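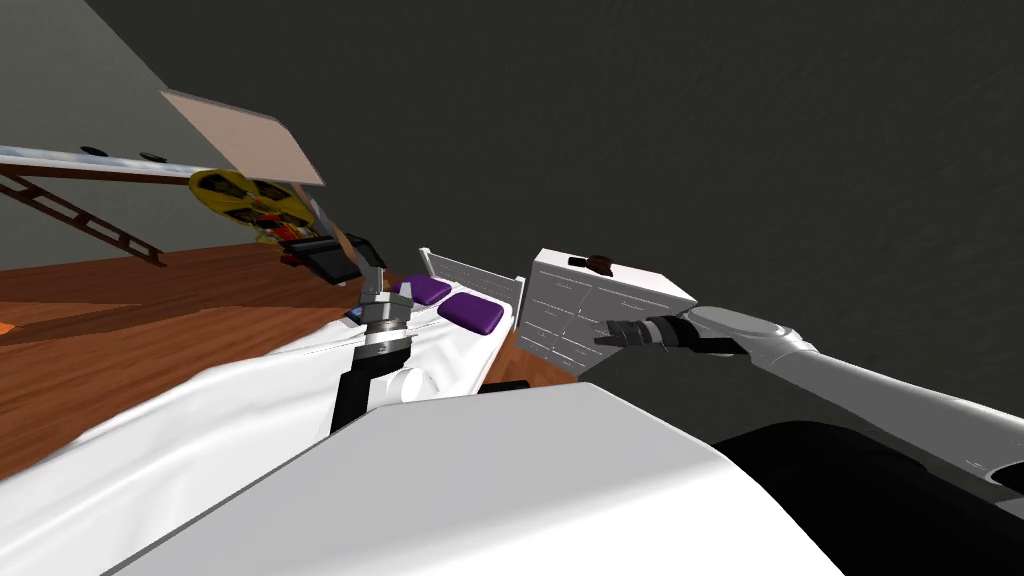 Publicado por botidier_sur en Casa y descanso -- noviembre, 2 respuestas

¿Cada cuánto se cambia de verdad una almohada?

Mi pareja sostiene que a los dos años toca tirarla. La mía tiene 11 y la considero de la familia. La etiqueta, lo que queda de ella, dice Fiore y nada más. Duermo bien, salvo que me levanto con el cuello como una bisagra vieja. ¿Será la almohada o será la edad? Prefiero que sea la almohada.

Pretdale
Dóblala por la mitad y suéltala. Si se abre sola, le queda vida; si se queda doblada mirándote, ya sabes. La prueba sirve para las de fibra y pluma. Con las de látex o viscoelástica fíjate en si hay bultos o un hueco con la forma de tu cabeza. La fibra aguanta un par de años y el látex bastante más, pero 11 años no los defiende ni el fabricante. Y si duermes de lado, búscala firme y más alta; boca arriba, media. Lo del cuello, si sigue igual con la nueva, al médico.

bokura5
Yo la lavo a 40 grados con dos pelotas de tenis en la secadora y queda como nueva. Bueno, como nueva no. Queda redonda. La mía lleva más de 12 años y ahora es del perro, que tampoco ha protestado.

botidier_sur
Hecha la prueba. Se quedó doblada. Mi pareja está insoportable.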